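2023年12月20日　双腕キット評価ノート(Wallska製、貸出機)

評価3回目。前回までで通信と原点出しは済んでいるので、今日は柔軟物の把持と、付属ソフトの記録まわりを見る。判断したいのは、4月の更新で現行の単腕2台構成をこのキットに置き換えられるかどうか。剛体の把持は前回の記録を参照。

**構成**

- 本体:Wallska 双腕キット、遠隔操作オプション付き
- 筐体:タイル貼りの囲い、床は大理石柄。アルミフレームは既設のものを流用
- 制御PC:当方の標準機。キット付属の小型PCは使わない
- 記録ソフト:付属版。比較用に Coutinho の記録ツールを並行で起動
- 対象物:青縁の白いポリ袋(印刷あり)、中身なし

**午前:立ち上げ**

電源投入から両腕の原点復帰完了まで手順書どおり。手順書の章番号とソフトの画面番号が食い違っている箇所が二つあった。読み替えれば進められるが、初見の人は迷う。Wallskaへの質問票に記載済み。

右腕の手首軸に、停止直後の微小な振れが残る。ゲインを既定値から一段下げると収まった。左腕は既定値のままで問題なし。個体差か、ケーブルの取り回しの差かは未切り分け。右は手首にケーブルが巻き付く配線なので、巻きを緩めた状態で再測定する。

**午後:袋の把持**

課題は、床に置いた袋を両腕でつかみ、口を開いて保持するところまで。1セット60試行、遠隔操作で実施。成否は操作者の判定ではなく記録映像から後で付ける。判定基準は次のとおり。

1. 両グリッパが袋の口の縁をつかんでいる
2. 持ち上げ後、6秒間どちらも外れない
3. 操作者が途中でやり直しを入れていない

1の判定が難しい。袋が丸まっていると縁と折り目の区別がつかず、上からの映像だけでは決められない試行がかなりある。判定保留という区分を作り、成功率の分母から外さずに別計上とする。

開始位置は毎回変える。袋を床の中央付近に落とし、形は整えない。両腕が袋の上で近づくと手首のハウジング同士の余裕がほとんどなくなるため、左は左上から、右は右から入れる取り決めにした。付属ソフトには腕同士の干渉監視があるが、既定では無効。有効にすると、警告が出る距離がこの作業には広すぎて、つかむ前に止まる。距離の設定は整数のcm単位しか受け付けない。 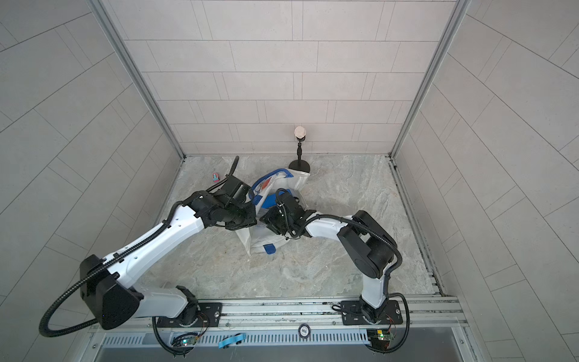
Bemholmからは、薄物が対象なら指先の形を変えないかぎり把持率は頭打ちになるので、標準指の数字だけで採否を決めるのは早い、との返事。交換指は同社で試作できるが、Wallskaの保証条件に触れないかを先に確認してほしいとのこと。こちらも同じ懸念があり、保証の件は質問票に追加した。標準指での測定は予定どおり最後まで行い、交換指は別表にする。

**標準指についての所見**

- 縁をつまむ動作は可。先端の厚みがあるため、床に密着した部分の下に差し込むのは難しい
- 床に押し付けながら閉じると拾えることがあるが、関節電流が上がる。連続でやるのは避ける
- 片側でつかんで少し浮かせ、反対側を後から入れる手順のほうが安定する
- 把持力の設定は3段階。薄いフィルムでは中と強の差が分からなかった

電流の上がり方は記録に残っているが、付属ソフトのグラフは縦軸が自動で変わるため試行間の比較に向かない。生データを書き出して手元で描き直した。

**記録データ**

本日までの通算で1,166エピソード。付属ソフトとCoutinhoの両方に残っているが、時刻合わせに難がある。付属ソフトの時刻は制御PCの時計ではなくコントローラ側の起動時刻が基準で、再起動のたびに原点が動く。Coutinho側に合わせ込む変換スクリプトを書いた。共有フォルダの `align` 以下に置いてある。

書き出しは1エピソードあたり約6秒。件数が多いと待ちが長い。一括書き出しの途中で止めると最後の1件が壊れたファイルとして残り、次回の書き出しでは「完了済み」と扱われて飛ばされる。回避策は該当ファイルを手で消すこと。再現手順は固まっているので、不具合として報告する。

**サービス面**

問い合わせ窓口の応答は翌営業日。内容は的確だが、添付ファイルの上限が小さく、ログを分割して送る必要がある。Miltedgateの保守契約を付けると現地対応が含まれる。見積書では部品代が別か込みか読み取れず、問い合わせ中。現行機の保守もMiltedgateなので、一本化できれば事務は楽になる。

消耗品のうち、コルゲートチューブと手首側のケーブルは単品で買えることを確認した。肩側のケーブルはアーム単位の交換扱い。ここは減点。

**暫定評価**

- 機構:可。手首の取り回しに注意
- 制御:可。右手首のゲインは要調整
- 付属ソフト:不可に近い。記録は他ツール併用が前提
- 保守:回答待ち

**残件**

- [ ] 右手首の振れ、ケーブルを緩めて再測定
- [ ] 判定保留分の見直し(二人で独立に付けて突き合わせ)
- [ ] 干渉監視の距離をmm単位にできるかWallskaに確認
- [ ] 交換指と保証条件
- [ ] Miltedgate見積の部品代
- [x] 時刻合わせスクリプト
- [x] 質問票の更新

右腕のゲインは下げた値のまま保存してある。既定値に戻して使う場合は、設定ファイルの末尾が `_base` のほうを読み込むこと。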